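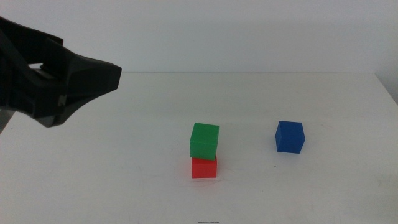

Grün auf Rot, der obere Würfel leicht versetzt und gekippt.

Suche
Suchbegriff eingeben
Suchen

Stapelwürfel drucken und entgraten

Mai, Werkstattredaktion Flina

Die Anleitung beschreibt Druck und Nacharbeit einfarbiger Vollkörperwürfel zum Stapeln. Grundlage ist die Datei »Stotano« aus der Flina-Sammlung mit 22 mm Kantenlänge und einem Satz in Rot, Grün und Blau. Benötigt werden ein Drucker mit planem Bett, ein Messschieber, Schleifpapier in mittlerer und feiner Körnung, ein Entgratmesser und eine ebene, helle Unterlage.

1. Datei vorbereiten

Würfel im Slicer flach auf das Bett legen, Skalierung nicht verändern. Kanten mit kleinem Radius verrunden, sofern die Datei sie noch scharf enthält. Stark gefaste Kanten verkleinern die Auflagefläche und sind für hohe Stapel ungeeignet. Als Füllung genügen 13 Prozent. Dazu kommen drei Wandlinien und ausreichend Decklagen, damit sich das Füllmuster oben nicht abzeichnet. Stützstrukturen und Brim bleiben aus.

Alle Würfel einer Farbe in einem Durchgang drucken. Die Naht auf eine senkrechte Kante legen, keinesfalls mitten auf eine Seitenfläche.

2. Erste Lage kontrollieren

Eine zu stark angedrückte erste Lage erzeugt einen umlaufenden Wulst (Elefantenfuß). Der Würfel kippelt dann auf der Unterlage oder sitzt schief auf dem nächsten. Abhilfe: Düsenabstand geringfügig vergrößern oder im Slicer die Kompensation für die erste Lage einschalten. Nach Druckende das Bett abkühlen lassen, mindestens 10 Minuten, erst danach die Teile lösen.

3. Entgraten und schleifen

Entgratmesser in flachem Winkel einmal um die Bodenkante führen. Anschließend das Schleifpapier auf die Unterlage legen und den Würfel darüberziehen, nicht umgekehrt. Nur Boden und Deckfläche bearbeiten. Waagerechte Schichtlinien an den Seiten beeinträchtigen das Stapeln nicht und dürfen stehen bleiben. Schleifstaub mit einem trockenen Pinsel entfernen.

4. Sichtprüfung

Jeden Würfel einzeln auf die weiße Fläche stellen und über Eck betrachten, Licht von schräg oben. Im Seitenlicht treten Schichtlinien auf der dunkleren Seite hervor, beim blauen Würfel nur schwach. Geprüft wird, ob der Körper plan aufliegt und die Kanten gleichmäßig leicht gerundet sind.

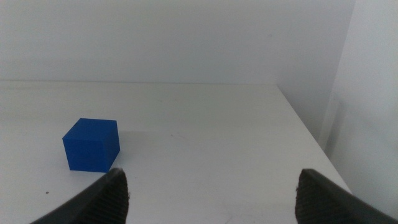 5. Stapelprobe

Zunächst zwei Würfel übereinandersetzen. Der obere wird senkrecht abgesenkt und erst losgelassen, wenn er vollflächig aufliegt. Versatz und Verdrehung anschließend mit dem Messschieber an der Vorderkante ablesen. Für die Reihe Stotano gilt ein Versatz bis 2 mm als unkritisch. Bei größerem Überstand den oberen Würfel abheben und neu ansetzen, Nachschieben verrückt meist auch den unteren.

Kippelt der obere Würfel trotz sauberer Ausrichtung, beide Kontaktflächen mit einem Haarlineal prüfen und Schritt 3 wiederholen.

Lagerung

Fertige Sätze nach Farbe getrennt aufbewahren. Die Einlage »Cledstead« fasst einen Satz je Fach, die Druckdatei liegt im gleichen Ordner.

Kommentare (3)

druckbett_nord
Bei mir war die Deckfläche das Problem. Mit einer Decklage mehr ist sie jetzt dicht. Gilt die Angabe zur Füllung auch für PETG?

Flina Werkstatt
Ja, unverändert. Nur beim Schleifen weniger Druck, PETG schmiert.

schichtweise
Nahtposition auf der Kante kann ich bestätigen. Der Link zur Einlage führt bei mir noch auf die alte Hegde-Version mit den schmalen Fächern, bitte prüfen.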